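Mitsuko Oshima has spent most of her working life on the question of what to put things in. She tests carriers and small packaging for Millska, a supplier to grocers and household shops, and keeps a list of 39 bag types she considers worth stocking. Mesh and clear film take up most of it.

"People ask which is better, and I ask them what is going inside," she says. "A bag is a wall with a load behind it. Until you know the load you can't say much about the wall."

Her preference for fresh produce is white netting with a thin rim. The rim matters more than buyers expect. A net without one closes on itself as soon as it is set down, and the person packing needs one hand to hold it open and the other to fill it. With a rim, the mouth stays findable even when the sides collapse.

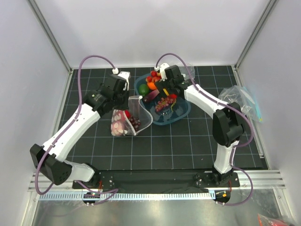
"Grapes are the hard case," Oshima says. "They come as a cluster, the stems catch in the netting, and anything firm that lands on top will split them. So round, firm items go in first and to one side. Grapes go in last, or next to them, never under."

She is against filling a net to the rim. Her limit for soft fruit is two-thirds of the depth, measured with the bag standing and supported. A sagging bag looks fuller than it is, and packers who judge by eye tend to stop early on a flat surface and overfill on a hook. Millska's written instructions now specify the surface. The change was requested by Leonie Egger, who runs the packing benches at Moser, a grocery wholesaler that buys the nets in cartons of 200.

Egger's complaint was about returns. "We had fruit coming back marked on one side," she says. "The net was fine. It had been dragged across the bench instead of lifted. We put that in the training sheet and moved the baskets closer."

For small mixed items Oshima goes to clear film. She lists toys, craft parts, game pieces and anything else that would work its way through a mesh. Film shows the contents without letting them out, and a household that can see what it owns is less likely to open every bag to find one piece.

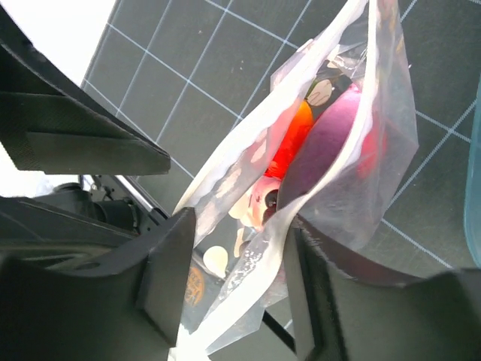 "The mistake with film is air," she says. "You close it full of air, it slides off the shelf, and everything inside shifts to one corner. Press it flat, then close it. Soft pieces go in the middle and the small hard ones fill in around them."

Thickness is a matter of some disagreement between the two. Oshima recommends a 35-micron film for toys and similar goods. It creases readily and the creases stay, which she regards as acceptable. Egger would go heavier for anything with corners, on the grounds that a fold is where film fails first. Oshima concedes the point for metal parts but not for felt or plush.

Neither of them labels clear bags. Egger tried it for one season at Moser and found that the labels covered the part people wanted to look through. Nets do get a tag, tied at the rim, with the packing day on it.

Oshima is now working on a shallower net for Plilta, a chain of corner shops that sells fruit in small mixed portions. The first samples are due in August, and the rim is still too stiff.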